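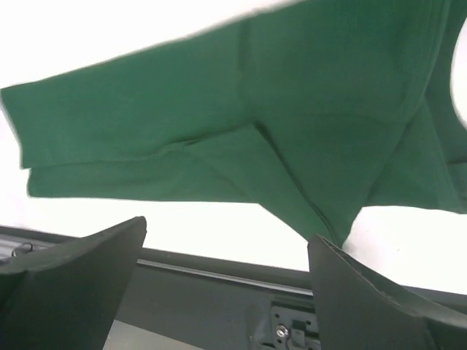
green tee, up off the table. wrist cam view

Right, budget thread, as promised. We're a small textile sorting and folding place in Limstead and I've got until the end of July to put a number in for arms. Typing this between calls so forgive the spelling

Currently got one arm. Want 3. Might get 2

Quotes so far: Trolora do arm, gripper and wrist camera as one bundle. Pilon sell you the arm and then everything else is an extra. Everything. Cables!!

Pilon looks cheaper until you add it up. Then it isnt. Ask for the full parts list before you get excited

Fingers. Budget for fingers. I put down one spare pair for the year and Ourania Lazaridis (runs our floor, knows better than me) crossed it out and wrote 8

Cotton knit is the bulk of what we get so thats what I'm making every supplier demo on. Bring your arm, here's a T-shirt, off you go. Rigid box demos tell me nothing

Lead times: Trolora 5 weeks. Pilon "depends". Bai haven't replied to two emails so they're off the list unless someone here knows a human there?

Stuff I forgot first time round and had to go back and beg for: table frames, brackets, delivery, somebody's time to set it all up. The last one was the bigest

Also wrist camera spares. Small thing, long wait if you havent got one on the shelf

Asked for 216 hours of setup and training time across the year. Chrysoula Liapis in finance wants to know why it's not 200. Fair. Its a spreadsheet number, I'll defend it anyway

Lease or buy, still going round in circles. Lease means the service visits are in the price. Buy means I own a thing in year four that may or may not have parts

If you've leased arms for cloth work pls reply, esp what happened at the end of the term. Form goes in at 4pm tomorrow, will add the final split under this one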